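About us

Posted in January by Áine Gilmartin

We use cookies to remember your settings and count visits. Accept | Manage

Lukesside is a tile and stone supplier. We sell wall tiles, floor tiles, grout, trims and adhesives to the trade and to anyone doing up their own bathroom. Celeste Leiva opened the first shop in a former bakery with 13 ranges on the wall and a van that she drove herself. The shop moved when the stock outgrew the back room, and the bakery ovens are still in the old building as far as we know.
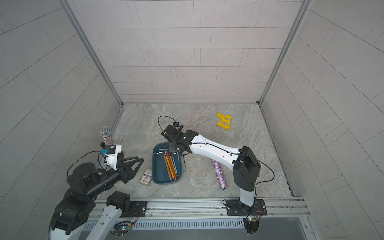
Pale grey tiles in a staggered pattern, with a marble-patterned floor.

We now keep 70 ranges in stock. Serkmont is our plain wall tile and still the one we sell most of. Sabatier is the stone-look floor range, and Kitel covers the small formats – mosaics, borders and the narrow pieces people want behind a cooker. If a range is discontinued we hold back some boxes for a year so that customers can replace a cracked tile without redoing the wall.

The trade counter opens at 7am and closes at 4pm. The showroom opens later, at 9am. You can borrow up to four sample tiles at a time for a small deposit. Please look at them in the room they are meant for, in the evening as well as the daytime – greys in particular change a good deal under a warm bulb.

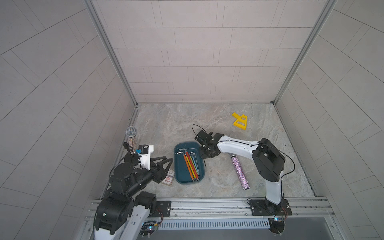 Grout is where most of our phone calls come from. We keep sample sticks at the counter and will lend you those too. A dark grout shows the pattern and a matching one hides it. Both are fine, but decide before the tiler arrives.

We don't fit tiles ourselves. We keep a list of local fitters whose work we have seen, and we take no commission from them. Orders over £900 are delivered free. Unopened boxes can be brought back within a month with the receipt.

Comments (3)

Moss_end
Do you still cut to size at the counter?

Áine Gilmartin
Yes, straight cuts only, before 3pm.

P. Harl
Got the last two boxes of my old kitchen tile from you. Same batch as well. Thanks.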